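Print this page | E-mail this to a colleague

FROM THE PRACTICE DESK
Tidying up, by the book

The new house rules for gripper work went round on Tuesday, and by the end of the afternoon I had received 55 replies, most of them about rule 4. I had expected a fight over rule 2, which is the one that makes people do extra work. Rule 4 only asks them to write things down, and apparently that is worse.

For anyone who deleted the message unread (I can see who you are, or Loan Lưu can, and she tells me), the rules apply to every tidy-up and shelf task run at Curcombe and Pimbridge from September. They replace the old Berchtold sheet, which ran to 57 clauses and devoted an entire page to the correct storage of the sheet itself.

Rule 1. Agree what "tidy" means before the arm moves. Write it in one sentence, in words a visitor would understand. "Toys off the floor and on to the shelf" will do. "Optimal placement" will not, and whoever keeps submitting it should stop.

Rule 2. Look from the wrist before you start, and look again whenever the arm has been moved to a new height. What the operator can see from a chair is of no interest to the gripper. A table leg that seems well out of the way from across the room can be very much in the way from down there.

Rule 3. Soft things and hard things get separate grip settings. One number for everything is how we came to have a drawer marked "Squashed".

Rule 4. Log every failed grasp, including the ones you think don't count. They count. 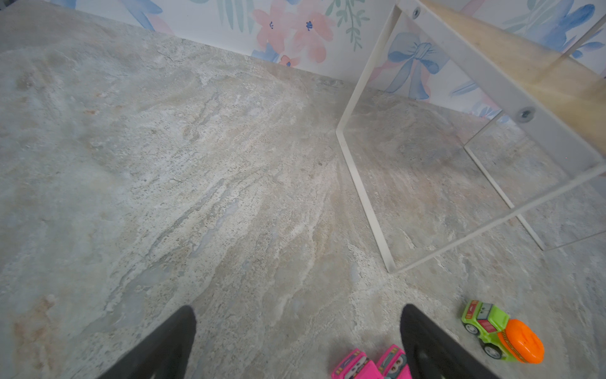
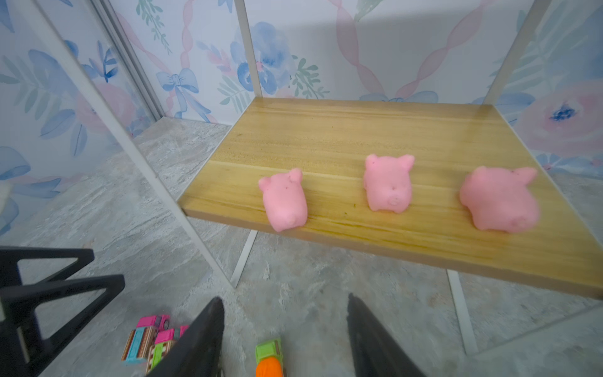 Toy vehicles on the floor, and the shelf with its three pink pigs.

The trouble with rule 4 is an old one. Nicanor Paredes went back through the Cetine logs over the summer and found 329 attempts recorded as successful, with a free-text note beside a good many of them. The notes were a pleasure to read. "Picked up, then put down again by itself." "Success, but wrong truck." My own favourite was "Success (nudged)", where the log was silent on who had done the nudging and with what.

None of this is wicked. If you have been setting out small toys since eight in the morning, your view of what makes a good grasp becomes generous. But a log that only holds the nice results is no help to the person who has to set the force limit for the next object, and that person is often you, a week later, with no memory of any of it.

So the new form has a box for "dropped", a box for "missed", a box for "touched something else on the way" and a box for "a human helped". You may tick more than one. On a bad day you may tick the lot. There is no box for "nearly", in spite of a long and quite moving appeal from the Pimbridge end.

Several of you asked whether patterned walls and marbled floors should be banned from test areas, as they make life hard for the vision people. The answer is no. Homes have wallpaper, some of it with a great many flowers on it, and the arm had better get used to it. What we do ask is that you record the surroundings on the form and leave them alone until the set of runs is finished. Moving a stool halfway through is a change. So is swapping one truck for another that is "basically the same".

Loan would also like it known that keeping hands clear while the arm is live was in the old sheet, is in the new one, and will be in whatever comes after. She has asked me to put this in capitals. I have said that the readers of this newsletter are adults, and she has asked me again, so: HANDS CLEAR.

Comments on the draft wording for mixed shelves, where soft and hard objects sit side by side, are still open. Send them to Nicanor. Please put the rule number in the subject line and keep it to a page, and if your comment is about rule 4, do read the other 55 first.

Last updated: September

Contact the practice desk | Copyright Curcombe | Back to top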